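**Ticket 1285 — Snack station, Lekholm building, second-floor break area**

Category: Facilities / Break area supplies
Priority: 4 (routine)
Opened: Feb 3, 2025
Requesting unit: Clovano Workplace Services
Assigned to: Trevor Street supply desk
Status: Resolved, pending confirmation from requester

**Reported issue**

The requesting unit reports that snack bags delivered to the second-floor break area do not remain upright in the clear containers issued under the Skillelent supply contract. Bags tip forward onto the table or slide down flat, and the product name cannot be read from the doorway. The unit also reports that restocking takes longer than planned when the delivery tote is left on the table with its contents inside. A replacement container of greater depth has been requested.

**Initial response**

The supply desk acknowledged the ticket and asked the requesting unit to confirm the following:

- the container type in use (clear plastic, rectangular, ridged bottom)
- whether full-size or single-serving bags are being placed in it
- whether the tote is removed from the table after delivery

The unit confirmed the container type. Full-size chip bags are in use. The tote is generally left in place until the next collection, as there is no hook or shelf assigned to it.

**Check 1: Container placed at table edge**

The container was set at the front edge of the table with one full-size bag standing in it. The bag fell forward when the table was bumped. It was returned to the container and fell again. Placement at the edge is not recommended, and the station card has been amended to say so.

**Check 2: Bag laid flat**

The bag was laid flat across the container. It was stable in this position but extended past the sides, and a second item could not be added without pressing on the chips. The requesting unit did not accept this as a permanent arrangement.

**Check 3: Tote used as a back support**

The container was moved toward the middle of the table and the canvas tote was placed directly behind it. The chip bag was then stood with its lower part at the container and its back against the tote, with the front of the package facing out. 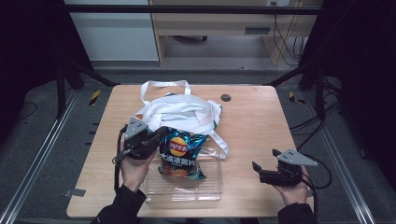 *Ticket 1285, attachment 1: Lay's chip bag resting on the clear container, white canvas tote behind.*

The supply desk considers this arrangement acceptable for short-term use. The logo and product name face forward, and the bag has a surface to lean on. Two points were noted. The tote is soft and gives way if it is empty, so its position has to be corrected at each restock. The long handles should also be folded back over the tote — if they hang forward they catch on the items in front.

The cable opening toward the back of the table is to be kept clear. Neither the tote nor the container should be placed over it.

**Cause**

The container is shallow in relation to a full-size chip bag. It was selected for single-serving packages and small boxes when the station was set up in September. No defect was found in the container itself, and the ridged bottom is a standard feature of the item.

**Resolution**

1. The existing container remains in service. The request for an early replacement under the current contract is declined.
2. Full-size bags are to be stood against a firm support behind the container. The tote may be used until a divider is supplied.
3. Two dividers have been requested from Skillelent — one for the break area and one to be held at the supply desk.
4. Single-serving bags will be substituted at the next scheduled order where the same product is available in that size.

**Requester comment**

The arrangement in Check 3 has been adopted at the station. The unit asks that the divider be clear or white to match the present container, and that the station card be reissued in larger print.

**Desk reply**

Color preference forwarded to the supplier. Card to be reissued with the dividers. The ticket will remain open until their delivery is confirmed by the requesting unit.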